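Keep the pan, change the handle 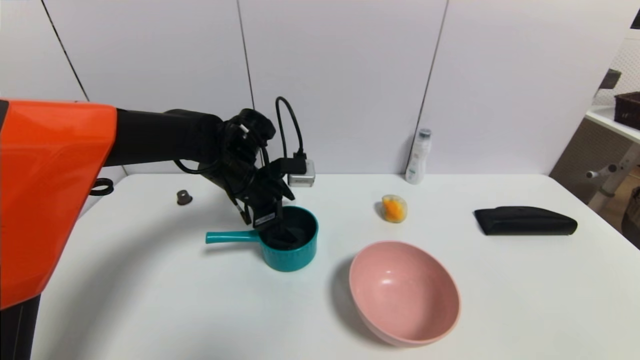
Most kitchen goods are thrown away for the sake of one small part. A handle works loose, a lid knob cracks, a rubber seal goes hard, and the whole thing ends up in the bin although the metal would last for decades. I think shops that sell cookware should have to sell the parts as well, for as long as they sell the range. A teal saucepan is a good case, because colour is often what people pay extra for, and colour is what they can't match two years later when the shop has moved on to sage green.

My neighbour Paula Enache bought a set of 3 pans in August from Czarnecka, the homeware shop on our high street. One handle came off within weeks. The shop was polite and offered her a new pan at a discount. It could not offer her a screw and a handle. She did not want a fourth pan – she wanted the one she had.

Shops say that keeping parts costs money, and it does. Shelves have to be paid for, and a small firm might hold up to 400 different bits that rarely sell. But the cost does not vanish when the parts do. It moves to the customer, who buys again, and to the council, which collects the scrap.

Kinga Szekeres runs a repair stall in our market hall and keeps old handles in biscuit tins. She charges very little and there is usually a queue. I would rather see that work done by the people who made the sale in the first place. A printed parts list in the box would be a start, with a price next to each item and an address to write to.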